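The Tie Drawer, Sorted

My wife's uncle lived all his life in Trultstead and wore a tie every day, also on the days when he only went out to buy bread. When the house was sold, the ties came to us in one suitcase. There were around 200 of them, and many had been knotted and never opened again. I promised the family I would put everything in order and show it on one page, so that the cousins can choose what they want to keep. I am not an expert in clothing. What I know about ties I learned last July, most of it from Beathag Chisholm, who did alterations for MacRitchie for a long time and still has very strict opinions about silk.

Please write to me if you recognize a tie and know the year, or the occasion. I will add it.

The suitcase

Brown, with one lock that works. The ties were rolled inside it like socks, and the ones at the bottom were pressed so flat that the fold had become a line. A line like this can go away with steam, but it needs patience, and you must never put the iron directly on the front side.

The wool ones

We began with wool, as it is the easiest. Wool forgives. You hang it one night in the bathroom while somebody takes a shower, and in the morning it is almost straight. Most of these were bought at Deson, the shop near the old station, and they still have the narrow label sewn across the back. Two had moth holes and went into the bag for patchwork.

The knitted ones

These must lie flat. I hung the first one on a hook and it became longer, which I noticed too late. It is now 190 centimeters long and belongs to my son, who is tall and says he does not mind.

Plaids and small patterns

I had expected the plaids to be all red, but the uncle preferred the quiet colors. My favorite is the dark green and navy one, folded in the white plastic basket with the holes in the sides, with one broad end pointing up to the corner. The brown patterned tie is under it and in front. I like these two together, although you would never wear them together. On the gray surface with the pale veins the green looks darker than I remember it from the uncle's kitchen, where the light was yellow. The green tray with the compartments is at the left side, and I have the same wish every time I see it: a second one, for the tie clips.

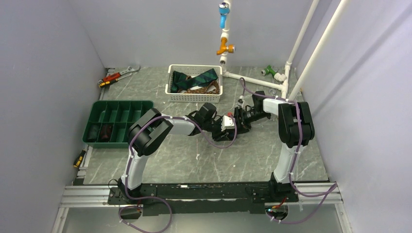
How we fold

For a long time I rolled them, from the narrow end to the broad end, and it is a good way if you have deep drawers. For a basket it is better to fold. Put the tie face down, bring the narrow end up to the broad end, and fold one time more. Do not press the fold with your hand. Then it goes into the basket on its side, so the broad end is visible and you can find the pattern without taking everything out.

We have six baskets now, and the order is simple:

Wool and tweed
Knitted, always flat and never more than a few on top of each other
Plaids and small patterns
Stripes
Plain colors
Things to be repaired

The last one fills faster than the others.

The stripes

Beathag says that a stripe tells you where a man went to school or where he wanted people to think that he went. The uncle went to the school in Trultstead, which had no tie at all, so I suppose he just liked stripes. There is one in wine red and gray that the whole family knows from the wedding photographs. It is already promised to Ingrid's side – please do not ask for it.

The plain ones

A black one for funerals, a black one that was kept in the car for funerals, and many blues. The best silk is here. Three of the blues have the Werer label with the small bird, and the lining inside is so thick that they stand up a little by themselves when you lay them down. I could not find anything about Werer, so if a reader knows where this firm was, I would be happy.

The repairs

Behind every tie, near the middle, there is one long loose thread. I thought it was a fault and cut the first one, and Beathag took the scissors away from me. The thread lets the tie move when you pull it, and without it the seam will break. So the basket with repairs also contains one perfectly healthy tie that I damaged myself. She has sewn a new thread in it, but she says it will never be the same.

What is left

The bow ties are still in their box. I have also not decided what to do with the suitcase. The cousins have until the summer to choose, and after this the rest will go to the theater group in Trultstead, who have asked for wide ties especially.

Last updated: 2018-02-20

Comments

marit_k: Oh, the wine red one! He wore it at our christening too, and he had jam on it. Is there still a mark on the back?

Reply from the author: Yes, a small one, near the label. I left it there.

Tom in the valley: I would like the green plaid if it is still free. My father had nearly the same tie and we lost it when we moved.

H. Lund: You can wash the knitted ones in cold water with a little shampoo. Roll in a towel after, don't wring.

old_tailor: Werer was mail order I think, my boss used to get their catalog. Good linings, terrible bow ties.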